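# Teaching by Hand: The Lidded Box Task

Saria uses hand-held grippers to show robots how to do small household and warehouse jobs. A person does the task with the tool in hand, and the recording becomes a demonstration. No robot arm is needed at this stage. The pictures on this page are from our June work on the white plastic box task, set up by Harpreet Pelletier and recorded by Luzius Lüthi.

The handle on the lid is the part people ask about most. It gives the operator something to aim for, but we also want demonstrations that come in at the side and along the rim. Operators are asked to vary their approach between takes and to keep their speed steady.

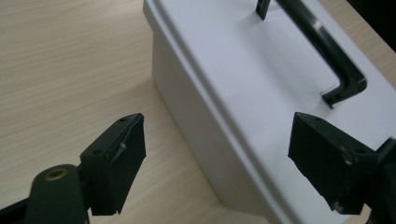 *Fingers open at the long side of the box, dark handle on top. Gripper camera view.*

Each take is one attempt at the task. We collected 634 takes over 3 sessions and removed 43 of them, most for dropped tracking. Missed grasps stay in the set if the operator recovers and finishes. Byung-chul Moon reviews these by eye and tags the point where the recovery starts.

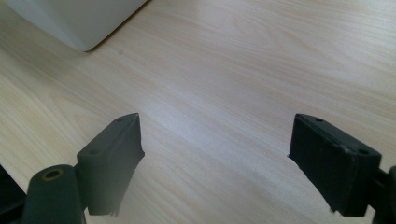
*Both fingers wide apart over the tabletop, with nothing held between them.*

Two-handed work takes longer to learn. New operators do 50 practice takes before anything is kept. Enda Coughlan wrote the practice sheet, and it covers grip, cable slack and where to bring the hands back to at the end of a take.
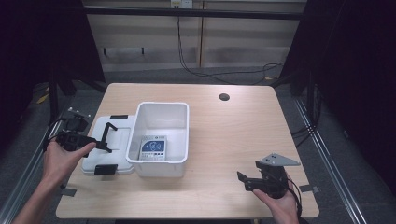
Setup notes for the table, including bin and lid placement, are kept with the session logs. The next task is Avwood, a shelf-loading job that uses the same grippers with a longer reach. Ivana Domínguez is scheduling operators for it now, morning slots first. Pictures from Avwood will go on their own page.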